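Print this page | E-mail this page
Search this site: Enter keywords Go

Introducing Room-Servicing Robots: A Guide for Housekeeping Managers

Prepared by Eirini Fragkou, Workplace Change Unit, Dorden

This guide sets out how a residential site should prepare its housekeeping staff before robots take on part of the daily room round. It follows the order used at our Hirham site, which has 238 rooms and a housekeeping team of 40.

Rehearse each task in simulation before any equipment reaches a corridor.

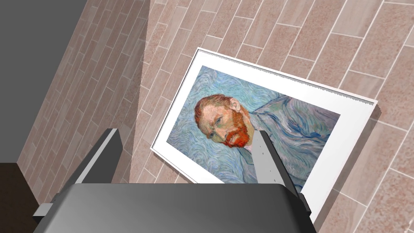
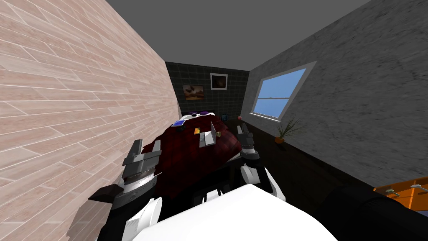
Staff should be involved from the first rehearsal. Invite room attendants to watch the simulated runs and to say where a task differs from their own practice. Objects left on a blanket, or a framed painting lying flat, call for decisions that attendants make every day - whether to move the item, leave it or report it. Record those decisions in writing and agree them with the shift supervisor.

Step 1. List every task in the present round and mark who does it.

Step 2. Select no more than 6 tasks for the first trial. Leave guests' personal belongings with staff.

Step 3. Rewrite job descriptions before the trial begins. At Hirham, Trevor Crabtree's team gained inspection and fault-reporting duties, and these were graded and paid accordingly.

Step 4. Name one person on each shift who may stop the equipment without seeking approval.

Step 5. Review workloads in February with staff representatives. Time saved on one task should not be added to another without discussion.

Questions about grading should be sent to Volker Strobel.

Related items
Lifting and Carrying: Revised Guidance
Shift Handover Form
Stallura Site: Notes from the Staff Meeting
Retraining Allowance - How to Apply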